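Grultallow Tissue Box Cover

$119 for a set of 2
Ships from our Plasgate workshop

I'll admit it, I never thought I'd be selling a cover for tissues! But every March my allergies come roaring in, and for years I had cardboard boxes with cartoon clouds on them sitting in every room of the house. So I started sewing covers at the kitchen table, my friend Santosh Ahuja asked for one, then his sister did, and that's how the Grultallow got going.

It's a soft sleeve in heavy wool felt with a stitched opening on top. You drop it over a regular flat box, pull the first tissue through and you're done. I went back and forth on the opening for ages (the early ones grabbed the tissue and tore it, which is the last thing you want mid-sneeze) and ended up with a longer slot with rounded ends. The underside is open, so swapping boxes takes a couple of seconds.

Colors

Kartha is a deep rusty red, my favorite by a mile. Estau is a cool gray with a lighter stitch. You can mix them in a set, just leave me a note at checkout. I get asked for black a lot, and I'm sorry, but felt in black shows every bit of lint in my house and I have a very hairy dog.

Size

Fits flat rectangular boxes up to 10 inches long and 3 inches high. It won't fit the upright cube kind. If your box is a bit smaller, the sleeve will sit a little loose, and I think it looks fine that way. Measure first if you buy a store brand, they vary more than you'd guess!

Where to put them

I keep one by the bed and one on the hall shelf, next to the keys. Nicanor Rosales, who cuts all my felt, has a pair in his dining room and swears guests use more tissues now. Stone tops are great too, and a plain box in a quiet color already looks pretty good against pale veining.
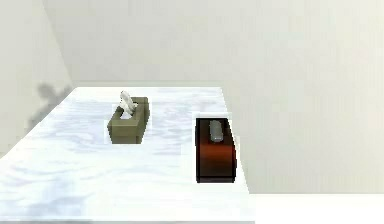

Care

Spot clean with cool water and a drop of dish soap, then dry flat. Please don't put it in the dryer, it'll come out sized for a matchbox. A lint roller takes care of pet hair.

Returns

Send it back unused within 10 days and I'll refund you, minus postage. Drop me an email before you mail it so I know to look out for the package.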